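Expandable book holder

An expandable book holder is a desktop stand for books, made from crossed strips joined so that they open and close like a folding gate. It keeps a row of books upright and can be pulled out or pushed together to suit the number of volumes. Other names include accordion bookend and lattice bookend.

Construction

The strips may be acrylic, steel or wood. Pins at the crossings let each pair turn, so the whole lattice lengthens as it grows shallower. Many holders have a flat base plate at one end, and the weight of the first book on the plate steadies the stand. The Arkley pattern, sold in the school supply trade, opens to 59 centimeters.

Surface

A holder of this type needs a level top. Smooth finishes let the lattice slide as it opens, while a cloth or mat tends to catch the lower strips. Pale wood with a clear grain is a common choice for reading tables. 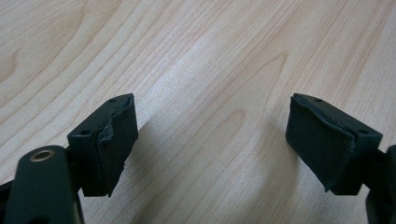
Polyxeni Vasilakis disagrees about mats, and writes in the Mulletgate library newsletter that a thin cork sheet stops the stand from creeping and has never snagged hers.

Loading

Books are usually added from the base plate outward. The lattice is opened a little at a time, and each book is lowered between the strips with its spine toward the reader or to one side. Paperbacks are lighter and bend more easily, so they are often placed between stiffer volumes.

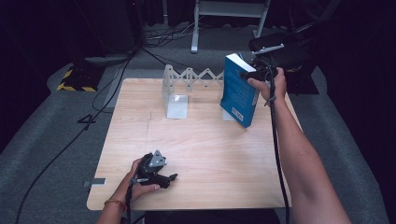
Removal follows the opposite order. Taking a heavy book from the middle can leave its neighbors leaning, and the lattice is then pushed in to close the gap. The Bitent handbook on small libraries, by Zamfira Mihăilă, advises leaving 3 centimeters of slack in a full holder.

Care

Acrylic strips scratch easily and are wiped with a soft damp cloth. Stiff pins can be worked loose by opening and closing the empty lattice.

See also: Bookend; Book trough; Plate rack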